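Last updated: November 18, 2025

Gripper comparison, loose material, white arm

Written by Nele. Tymofii was with me for the first half and he read this before I saved it.

Purpose: decide between the Gevora fingers and the Gosance fingers for picking small loose pieces from the table. Up to now we tested both only on solid objects, and there I could not see a difference that matters. Loose pieces are harder, they roll away and the pile changes its shape after every grasp.

Setup is the same as in January, with the low wooden table on the carpet and the fixed camera. I kept the controller settings from the last session and changed only the closing speed, because Tymofii thinks the fast closing pushes the pieces apart before the fingers touch them. Approach is from the top, straight down. I wait 400 ms after the descent before the fingers close.

The orange bin stays at the back, behind the arm. This is not a comfortable position. For the left part of the table the upper segment goes over the bin, and from the camera we lose part of its left side. For scoring I would like to see the whole bin.
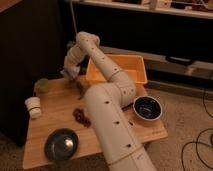

Notes on Gevora

Did 9 grasps with the slow closing. The fingers are stiff and the tips meet well, but if the descent stops a little too high they take only the top of the pile and the rest falls back. With a lower stop it is better, however I heard the tips touch the wood in 2 of the grasps. I don't want this to become normal. The force limit did not react, so the threshold is probably too high for such light contact. To check with the Grimmont log viewer, it shows the motor current in more detail than ours.

Notes on Gosance

Softer, and more forgiving about the height. They spread the material more. After a few grasps I had to push the pile together by hand, and this makes the comparison with Gevora less fair. Next time I do the same pushing for both.

Open points

- Bin more to the right, then teach the drop pose again.
- Tymofii asks for the wrist camera from the Navaratnam kit. I am not sure the cable is long enough.
- Repeat Gosance with the slow closing, I forgot to change it back after the warm-up. So the two sets are not yet comparable!
- Weigh the material before and after each set.

No decision today. My feeling is for Gevora, Tymofii prefers the other.

2 comments · 0 shares

Questions about this notebook: ask Nele Martens or Tymofii Stelmakh
Back to top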